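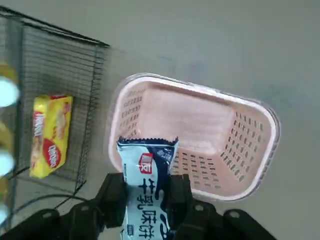

Milk-flavoured biscuit packet, pale blue wrapper, with the pink basket behind.

# Ullora Snack Basket Notes

Ullora is a small set of notes on picking snacks and drinks from a rack and putting them in a basket, the way you would fill a basket at a corner shop. It covers the goods, the rack, the basket and the rules we follow for packing. It was put together by Renu Gautam and Masaru Fukuda in January 2024.

## What is in the folder

- `basket_notes.md`: the longer version of the packing rules
- `items.csv`: one line per product, with the name on the wrapper, the type of pack and which way up it should go
- `orders.txt`: 75 short shopping orders, one per line
- `CHANGES`: what was altered and when

The orders are written as a customer would say them, for example "a bottle of tea and a packet of the milk biscuits". Most ask for 2 or 3 things. None ask for more than will fit in one basket.

## The basket

The basket is light pink plastic, rectangular with rounded corners and a thick rim. The walls have rows of small rectangular holes. Satish Tripathi tried a deeper one in September and went back to the shallow kind, as small packets were hard to get out of the deep one.

Every order starts with an empty basket. Wipe it out if a packet has left crumbs. It can stand at any angle on the table so long as it is flat and clear of the legs of the rack.

## Packing rules

1. Bottles go in first and lie down. A bottle standing in a basket tips over when the basket is lifted.
2. Packets go in after the bottles, upright against a wall if there is room.
3. Biscuits never go under a bottle.
4. Boxes go in flat on their largest side.
5. If something does not fit, leave it on the rack and write "short" next to the order.

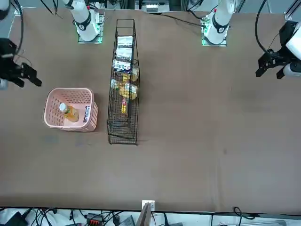
Rule 2 gets the most queries. A narrow packet leant on the inside wall is easy to see and easy to take out again, and the rest of the floor stays free for another bottle. If the packet slides down, leave it where it ends up, provided nothing is resting on it. We do not go back and straighten things once the order is packed.

Rule 1 says nothing about which way the cap should point. Gaurav Malhotra wanted all caps facing the same corner. We tried this for a week and dropped it, because the baskets looked neater but took longer.

## The rack

The rack is a freestanding one in black wire, with three tiers. Small things go on the top tier, bottles on the middle and boxes at the bottom. Bottles are set in a row with a gap between them wide enough to get hold of one without knocking the next. Check that each one is sitting flat on the mesh before you start.

Keep the rack close to the basket. The notes assume they are side by side or one behind the other, and `orders.txt` does not say which.

Restock from the back. When a bottle is taken, the space can stay empty until the order is finished.

## Product names

`items.csv` gives names as printed, including Chinese ones, followed by an English name in plain words. The blue biscuit packet is listed as 牛乳味饼, "milk-flavoured biscuit". Please keep to the English names in the file when adding orders. An earlier version had three different names for the same tea and it took Shanti Kashyap an afternoon to sort out.

Prices and weights are not included. Best-before dates are not included either, so check the packs yourself if you mean to eat them afterwards.
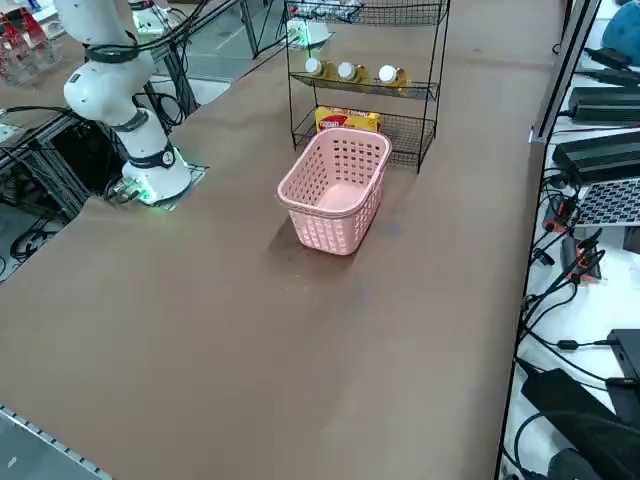
Can I use a different basket or different snacks?

Use whatever you have. The packing rules only depend on the kind of pack, so a bottle is treated as a bottle whatever is in it. If you change the products, edit `items.csv` first and then go through `orders.txt` for any names that no longer match. A basket with solid walls is fine, though you will need to look in from the top to check it.

## Known problems

- Two orders in `orders.txt` are the same apart from a comma.
- Pack types for pouches are not settled. They are down as "packet" for now.
- The rules do not cover glass.

## Terms

Free to copy and change. Please keep the names of the authors in the file. Corrections can be sent to Renu Gautam.

Related items

- Drulora: shelf labels and restocking lists
- Shukla: 1,000 short shopping orders
- Horix: notes on boxes and bags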